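Stuvthorpe Tabletop Things: README

Print this page | E-mail this page

Stuvthorpe is a picture set of small household things on trays and tables. It grew out of an argument over where the tea tray lived, and it has been growing since, much like the pile on the tea tray.

What is in it

3000 pictures, in 17 folders. Each folder is named for the kind of clutter it holds: boxes, packets, lids, string, spoons, "misc," and "misc 2." We know about misc 2. Tamara Holovko has promised to sort it every August for as long as there has been a misc 2, and she would like it noted that she never said which August.

Folder layout

- things/ : the pictures, JPEG
- labels.csv : one line per picture
- notes.txt : remarks by whoever did the labeling, lightly edited for temper

Columns in labels.csv

- `file` : the file name
- `surface` : table, counter, shelf, floor (it happens)
- `carrier` : tray, plate, bowl, none
- `item` : a plain word for the thing, such as "small package"
- `print` : yes, no, or partial, for any lettering
- `readable` : what the lettering says, if a person with ordinary eyes can read it at normal size

Labeling rules

Write down what is on the table. If a box has tiny gray print all over it, `print` is yes and `readable` stays blank. Do not guess the contents. Rostyslav Boiko once labeled a plain white box "probably tea," and the word "probably" then turned up in 20 other rows, including one for a spoon.

Lettering on a tray belongs to the tray. Lettering on a package belongs to the package. A tray with a word on it in fancy script does not make the thing sitting on it a fancy thing.

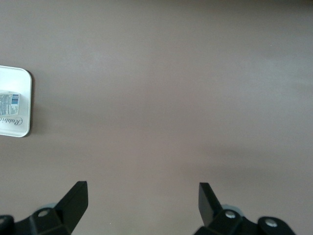 Barcodes go in as `print` = yes and nothing more. We had a long talk about whether a barcode counts as writing, and the minutes of that talk are longer than labels.csv.

Known problems

Colors between gray and purple are called whatever the labeler felt like that morning. "Mauve" shows up only in Tamara's rows. Rostyslav writes "gray" and will not discuss it.

White things on white trays get missed on the first pass, so those rows are checked a second time. Spoons are overrepresented. We own a lot of spoons.

Changes in version 2

Split "packets" from "boxes." Merged "saucers" into "plates" over one objection. Removed "probably" everywhere, including two places where it was fair.

Related items

- Pomell: shelves and what ends up on them
- Moroz: the freezer drawer set
- Gestorer: lids without jars

Contact: Tamara Holovko, Stuvthorpe | © Stuvthorpe | Back to top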